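Stocking up on canned food before winter, how long do you keep yours?

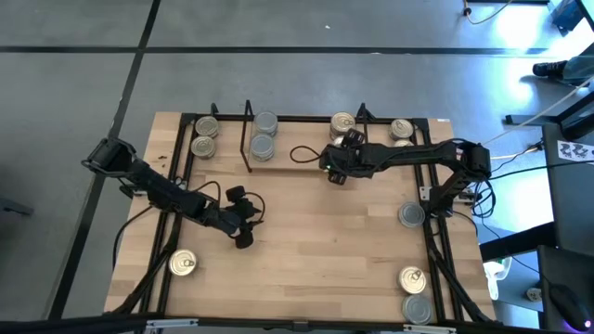 Some of the cans, lids up

pantrymoth
Sunday, September 9, 2018
So I finally went through my shelves and found soup from way before we moved to Hurkine. The date on it passed 14 months ago. No dents, no rust, and I hate throwing food out! Do you all go by the date or by the look of the can?

lowgravy
Look of the can, every time. I ate two-year-old peaches in June and they were fine – a little soft, but fine.

quiltsandchili
Going to disagree with lowgravy. Peaches and tomatoes are acidic and I wouldn't push those much past the date. Beans and soup, sure. I had a can of crushed tomatoes taste like pennies once and that was enough for me.

lowgravy
Pennies is just the cheap brand lol. What are you buying?

quiltsandchili
Sisex, same as everybody in this town.

bramble271
I write the month I bought it on the lid with a marker and put new ones in the back. Anything swollen or leaking goes straight in the trash, don't even open it.

pantrymoth
OK, the marker I can do. Soup is tonight's dinner, tomatoes are going in chili this week. Does anyone know if Zedirik still does the case discount?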